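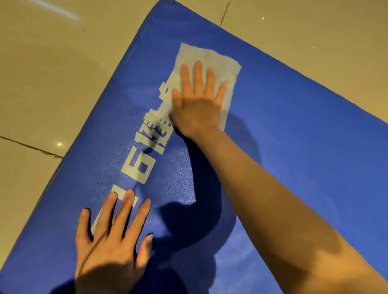 Posted by K_Gbeho, Facilities Desk, Jul 1, 2021
Members of the Trorbridge wellness program are asked to review the proposed procedure for cleaning shared exercise mats. Each mat is to be wiped on the top surface after every class and on both surfaces at the end of the day. A paper towel should be held under a flat hand with the fingers spread, and the free hand should rest on the mat to keep it from sliding on the tile. Particular attention should be given to the large white lettering, where residue tends to collect along the edges of the print. Comments are welcome in this thread.

Reply from prilline_studio
Our studio supports the procedure in general. We do not agree with the use of paper towels. With 80 mats in rotation, the waste is considerable, and washable cloths perform the same task. We would ask that cloths be permitted as an alternative.

Reply from Ankrah416
I must respectfully differ. A cloth used on 7 mats in succession carries material from the first to the last. A paper product is discarded after a single mat. The cost is modest.

Reply from prilline_studio
The remedy for that is one cloth per mat, laundered daily. This has been our practice for two years without complaint. 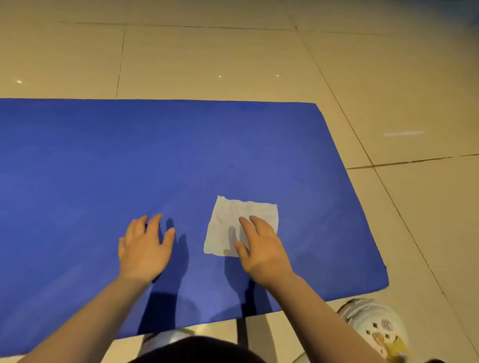 Reply from Kwame Ansah
I would ask the Facilities Desk to specify the weight of the paper. Many of our sites stock only light tissue of the kind sold for general use. A single square of it wrinkles easily, the fingertips show through where they press, and it covers very little of a full-size blue mat. Staff at Rerkitz were issued this type last August and requested a heavier sheet.

Reply from Ankrah416
Agreed as to weight. I maintain my position on cloths.

Reply from K_Gbeho, Facilities Desk
Thank you for these remarks. The draft will be amended to require a heavier paper towel. Cloths will be permitted at sites with laundry service, one per mat. Mats are to be left flat until dry before they are rolled.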